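Notes for the lunchtime talk, Friday, June 23, 2023. Slides are on the stick, clicker is in my bag!

**Start**

Say hi, wait for the people still fetching coffee. Ask who has a bin at home where everything goes "for now." (Hands up. I'll put mine up too, I have 4.)

**The mixed bin**

- Tell the Kolline story: 185 things in one hall closet, and Celeste Carvalho went through all of it with me in a single August weekend.
- Bins with no lid fill up fastest. You walk past, you drop something in, done. I love them and they're a menace.
- Big things hide little things, so tip it out on the table first – please don't dig!

**Sorting out loud**

Slow down for this part, it's where people start laughing and talking to each other.

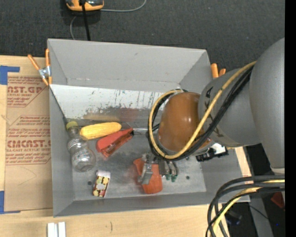
**Laine Hunt**
*Home organizer, Rozīte*

Ask the room: what goes with what? Somebody always says "by color" and I let them try it. Red things together, fine, but then the toy corn ends up alone and the plastic bottle has no color to speak of (the cap is yellow-green, so good luck). Then try it by where each thing lives. Corn to the toy shelf, empty bottle to recycling. Much quicker.

Leave 6 minutes for questions. If Rimantas asks about labels again, send him to the handout, page two.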